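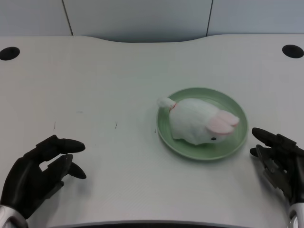

Slide 1: White plush rabbit on a green plate

Speaker notes, Mahuika craft and mending day, Sat 8 February

Good morning, everybody, and thank you for coming out in such miserable weather. Do get yourselves a cup of tea if you haven't already, I shan't be offended if you wander about while I talk. (Wait for the back row to settle.)

I've called this talk "Looking after white fluffy things", which made my sister laugh, but I do think it's a subject that deserves a proper half hour. Leave the rabbit up on the screen while I get going. He's a nice rounded shape, rather like a loaf, and it's that sort of toy I mean today, the kind with fluffy fur all over and not much in the way of arms and legs.

First, the plate. I'm a great believer in putting a toy on a plate before you do anything to it. A pale green one like this is lovely for white fur, because you can see the outline of it properly, and any bits that come off when you brush will stay put and can be tipped in the bin. Something shallow with a rim is what you want. I bought two of mine at the Ulach market and they've never once been used for food, so please don't go raiding your best dinner service on my account.

(Pass round the brushes now, soft one first.)

Brushing. Start at the rear and work towards the head, a little at a time, then smooth it back the other way. If you meet a knot, hold the fur at the base with your fingers so you aren't tugging on the backing cloth. I did tug, years ago, on a lamb that belonged to my niece, and I'm still sorry about it.

Washing. Check the label before anything else. If it says surface wash only, believe it. For the others, cool water in a basin, a very small drop of something mild, and press, don't wring. Roll the toy in a towel and press again. I give mine 60 minutes on the towel and then move them to the airer, well away from the radiator, and turn them whenever I walk past.

(If someone asks about tumble dryers: no! Tell the Lanis story if there's time.)

Storage. A cotton pillowcase is perfect. Plastic boxes are all right so long as the toy is bone dry when it goes in, and please don't squash them down to get the lid on.

The handout has all of this on it, and the mending table is open until lunch. Questions now, and then we'll put the kettle back on.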